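Shelf Work from Sindcombe: a first look, with pictures

We've been playing with the Sindcombe shop pack for a fortnight now and I've been promising to put up a page about it, so here we go!

If you haven't met it, Sindcombe is a recording service for people who build shop robots. You tell them which jobs you care about and they send you first-person recordings of those jobs done by hand, in real aisles with real stock on the shelves. The standard shop pack has 16 jobs in it (facing up, filling from a case, swapping a strip, wiping down a shelf and so on) and 491 clips altogether. You can take single jobs too, and that's how Bit-na Joo and I started, with nothing but price tickets, as tickets are what our own arm is worst at.

I can't tell you how bad it is at them. It will pick up a pouch of crisps and put it down again all day long, lovely and gentle, and then you hand it a bit of paper and a shelf edge and it goes to pieces. The ticket curls, or it goes on at a slant, or the gripper shoves the front row of packets back trying to get in. So the ticket clips were the first ones we opened, and we watched them straight through with a pot of tea. I had never thought so hard about somebody's thumbs.

A couple from the snack aisle:
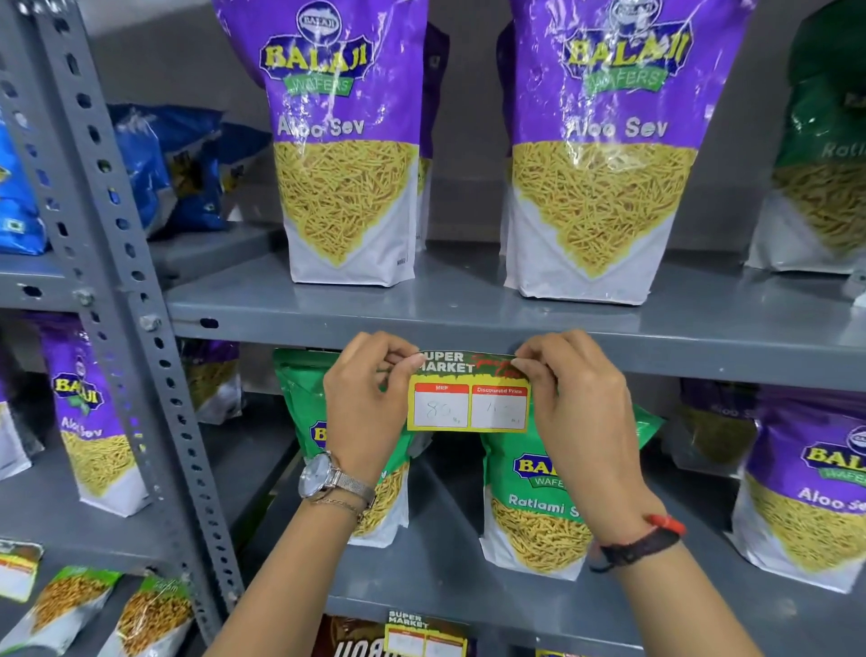 Fingertips of both hands along the ticket, pressing it flat to the shelf edge. MRP box filled in by hand: 80.
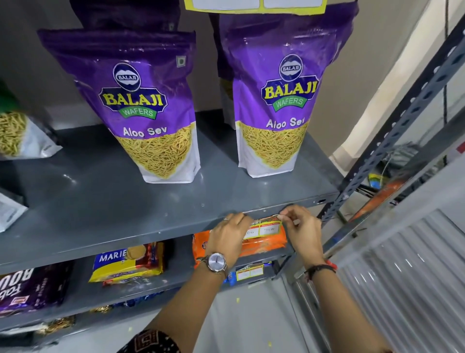 What struck Bit-na first was how much the left hand does. We had been treating ticketing as a job for one arm, with the shelf itself doing the holding, and after an evening with these clips she went off and drew up a second, much simpler arm whose only task is to lean on things. It has a rubber foot and one joint. I love it already.

The other thing I like is that the stock hasn't been tidied for the benefit of the robot. Shiny bags are horrid for our depth sensor, and every practice set I'd used before this was matt cardboard boxes in neat rows, so of course the arm did beautifully at home and then fell over in the shop. Sindcombe's people leave the glossy stuff where it is. Ilari Lappalainen, who looks after our vision code, ran his edge finder over the clips as they came and it was dreadful, then spent two days on it and now it's only poor. He is delighted!

Some practical bits, for anybody thinking of trying it.

The clips arrive in folders by job, with a plain text note beside each one saying what is being done and when each step begins. The notes are short and the wording is the same from clip to clip, so you can search them. I found a few where "press" and "smooth" had been swapped round. I wrote in and Lilian Ndung'u sent corrected notes the next morning, with a couple more she had spotted herself.

Downloading the full pack takes an age. Start it at teatime and go to bed. There is a small tester with a few clips from each job, and I'd go for that first, as you'll know within an hour whether the viewpoint suits your machine. Ours has its camera at chest height, so we had to do a bit of fiddling to make the angles match up. If yours sits up on a mast you may have less bother.

Grumbles? I'd like more clips of things going wrong. Somebody dropping a ticket down the back, or getting one on crooked and having another go, would teach our arm more than another perfect one. I'd also like the writing on the tickets typed out in the notes, because Ilari would rather check his reader against a list than against his own eyesight. Both are on their list for the next release, I'm told.

We've now put our arm through 300 practice tickets on the old bay in the workshop, most of them with the leaning arm helping. It's slow. A person would have done the aisle and gone to lunch. But the tickets are going on straight more often than they aren't, and the packets behind stay put, and on Saturday it did a whole shelf while we stood there not daring to breathe.

Next up is strip swapping, where the old ticket has to come away before the new one goes on. Bit-na has ideas for the rubber foot. I'll add pictures of that when there's something to see, and if you're working with the same pack and have got anywhere with the facing-up clips, do drop me a line, I'd love to compare notes.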